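Our December Run to Plalamen Was the Best One Yet

16 Mar 2025

What a way to close out the driving year! In December, 28 cars from the Brarkia Motor Club left the parking lot at Urio before sunrise for the winter run up to Plalamen, and if you were there you are probably still talking about it. The Pralik road was closed for resurfacing all last season, so this was the first time most of us had driven it on the new blacktop. It is smooth from the river bridge right up to the lookout, and the tight left after the quarry (you know the one) no longer tries to shake your fillings loose.

The lineup was a treat. We had a pair of early air-cooled coupes at the front, a dark green roadster that made the whole trip with its top down, and a big old straight-six sedan that sounded better than anything else in the convoy, especially in the tunnel. Newer cars were well represented too, with several hot hatches and one electric wagon that went up the hill in near silence and then had to wait for everybody at the top.

The route was 100 miles door to door, with a long coffee stop at the Pralik lookout. Fog sat in the valley until midmorning and then lifted all at once, and people ran back to their cars for jackets and cameras. The section after that, along the ridge and down through the pines, is as good as any driving road in the state. We kept to two groups, one for those who like to stretch their cars a little and one for those who wanted to look at the view, and both rolled into Plalamen in time for lunch.

Plalamen did us proud. The town held Main Street for us, and more than 200 people came out to look at the cars. Lots of kids got to sit behind the wheel, and the roadster's horn may never recover. The people's choice award went to the straight-six sedan, which seemed to please everyone, including the owners of the coupes.

A few notes for the spring run, which will go the other way around, Plalamen to Urio. Please fill up before you arrive, as the gas station at Pralik has only the one pump and it does not carry premium. Two-way radios worked far better than phones on the ridge, so bring one if you can. Tires should have decent tread — the shaded stretch by the reservoir stays damp well into the afternoon. New members are very welcome, and so are new members' odd cars. If it runs and the brakes work, we want to see it!

Signup sheets will be at the next club night in Brarkia, and the route card will go out with the next newsletter.

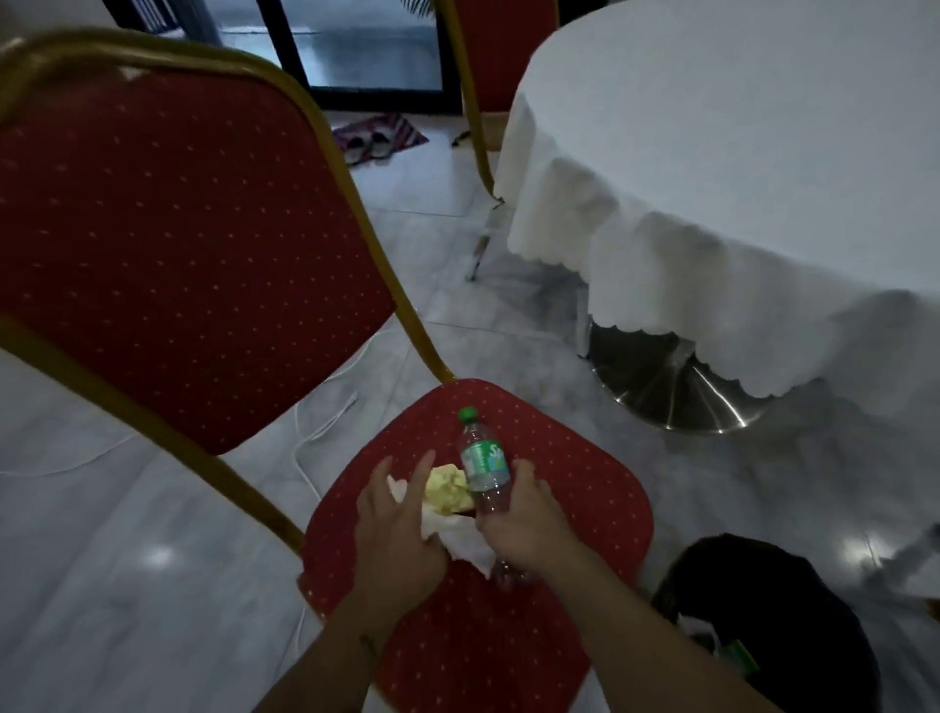 Can I join the spring run if my car isn't a classic?
Any road-legal car in good working order is welcome, old or new. Put your name on the signup sheet at club night and note whether you'd like the faster group or the scenic one.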